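# Board wiping with two arms: notes from the club bench

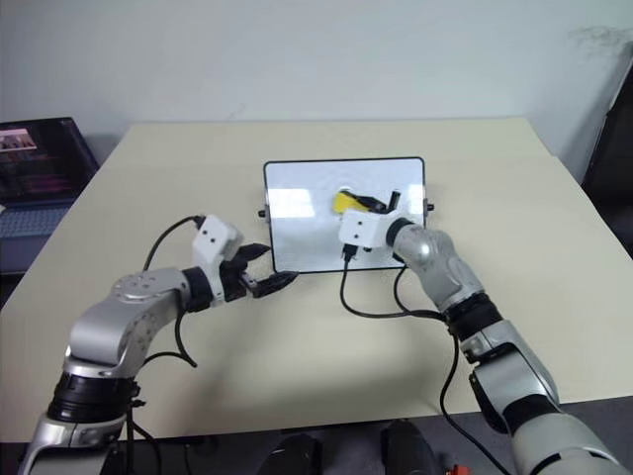

## What the task is

The club picked whiteboard wiping as its August task. One arm steadies the board at a lower corner, the other wipes with the yellow and black tool. The board is a small one with a thin black frame and a knob on each side, and it stands upright on the table. A person does this in a few seconds and doesn't think about it. Two arms on separate controllers need a fair amount of thinking done for them.

Our group is me, Elif Naz Bozkurt, Waqas Kazmi and Peadar Geraghty. I look after the control code. Elif has the data side, Waqas has calibration, and Peadar does cables and anything involving a hex key. Eamon Madigan signs us in and out of the lab and reads the logs when we ask him to.

The repo is called Grikico. The name was left over from an older project and the build scripts depend on it.

## Contact force

Position control alone was bad. If the wipe plane is set a hair in front of the board, the tool floats and the marker stays. If it's set a hair behind, the arm leans on the board until the board tips. The board is light, and the gap between those two failures is smaller than our calibration error.

We went to a soft position controller: stiff along the board, loose into it. The loop runs at 1000 Hz on the arm and our own code sends targets at a much lower rate. The first version stuttered on direction changes. I had the velocity filter applied after the limit check when it should have been before, so every reversal clipped. Swapping two lines fixed it. Finding the two lines took most of an evening.

Current settings for the wiping arm:

- stiffness along the board: 2000 N/m
- stiffness into the board: left at the lowest value that still holds the tool up
- target offset behind the board face: 3 mm

The offset number only makes sense together with the low stiffness. If you copy it onto a stiff arm you will knock the board over.

## The holding arm

The left arm goes in with its fingers slightly open and closes on the lower corner. It sounds like the easy half. Most of our failed runs start there.

Two causes so far. The first is approach angle. Coming in too steep, a fingertip catches the frame and the board turns a few degrees before the grip is made. The wiping arm then follows a plane that no longer matches the board. The second is timing. The right arm used to start on a fixed delay, and if the left arm was slow the first stroke landed on a board that wasn't held by anything. It now waits for a grip signal. Waqas wanted the signal to come from finger width, I wanted motor current, and we use both because each one gave false positives by itself.

Glare is a nuisance too. The board is glossy and the room lights leave a pale patch on the left part of it. Our stroke detector read that patch as "clean" whatever was written there. Elif masks it out now and plans the strokes from the corners of the frame. Turning the lights down made everything else worse.

## Cables

Peadar would like it recorded that cable slack is a design parameter. With too little, the wrist pulls at full reach and the force estimate drifts. With too much, the loops under the right gripper drag on the tabletop, which also shows up in the force estimate, only noisier. We have chosen noisier. He has a routing plan with clips along the outside of the arm and is waiting on parts.

## Demonstrations

We have 48 demonstrations that Elif is willing to keep. She throws out any run where the board shifts before first contact, and I've stopped arguing about it. The policy trained on the full pile was worse than the one trained on her subset, by a margin that didn't need statistics.

Short strokes from the top down are learned well. Long sideways strokes are not, and the arm tends to lift off near the middle. My guess is that the four of us each drive it differently when we cross the center of the board, and the model averages us. Next session only one person drives. We drew for it and it's Waqas.

## Still open

- Recalibrate the right arm after the wrist bolts are retightened.
- Log grip signal and motor current on the same clock. They are currently on two.
- Try a second marker color. Everything so far has been black.
- Decide what counts as a clean board. Eamon suggested a pixel threshold and Peadar suggested looking at it.

I'll post the controller config when the clock problem is fixed, as the timestamps in the current one are wrong.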